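Teaching by hand: a conversation with Angus Dunbar

When I first called Angus Dunbar to ask whether we could talk about teaching robots to fold clothes, he laughed and said he hoped I had the whole afternoon, and as things went I very nearly needed it. He has been at Storar since the early days, when the company was a handful of people and one rented room, and he still speaks about the work with the kind of pleasure most of us save for our gardens or our grandchildren.

His own job, these days, is showing. A person sits down at a pair of hand controls, moves them the way they would move their own hands, and the two arms on the table follow along while everything is recorded. Do that enough times and a program can begin to learn the task from the recordings. The team calls the folding project Manine, and by last December it had collected 2,462 demonstrations (Angus did a good many of them himself, and has the sore shoulders to show for it).

"People expect me to talk about the computers," he told me, "and I'm happy to, up to a point, but what I really want to talk about is corners. You have no idea how much of folding is corners! You go in for the edge of the cloth and you come away with two layers when you wanted one, or with none at all, and then you have to decide whether to keep that run or throw it out."
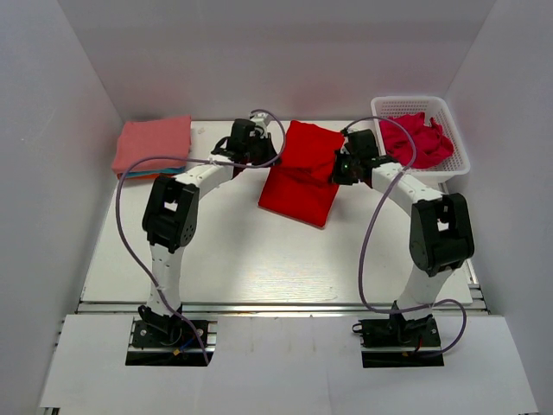
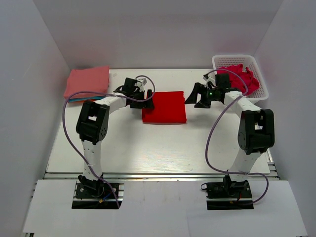
Red cloth on the folding table, with the basket at the back right.

So do they throw those runs out? He thought about that for quite a while. In the beginning they did, he said, and the first 2,000 recordings were almost all smooth ones. Then a fumble came along and the arms had no notion of what to do next. Now he keeps the recordings where the operator misses, backs off and tries again, so long as the cloth gets folded in the end.

"My mother taught me to fold shirts when I was small," he said, "and she let me make a mess of it first, and then she'd reach over and fix it slowly so I could watch. I think about her a lot at the controls, I really do."

New operators get 13 practice sessions before any of their work is saved, and Angus sits beside them for most of it. The hardest habit to break, he says, is hurrying. A person's hands can feel when fabric is slipping, and the controls pass along very little of that, so everyone has to learn to go by eye and to pause before closing the gripper.

I asked what comes next, and he began telling me about towels, which are heavier and drag on the table, and from there we got onto fitted sheets, a subject on which he has strong feelings. He would like to try one before he retires. "Just one," he said. "I can't fold the things at home either, so I'd be learning right along with it."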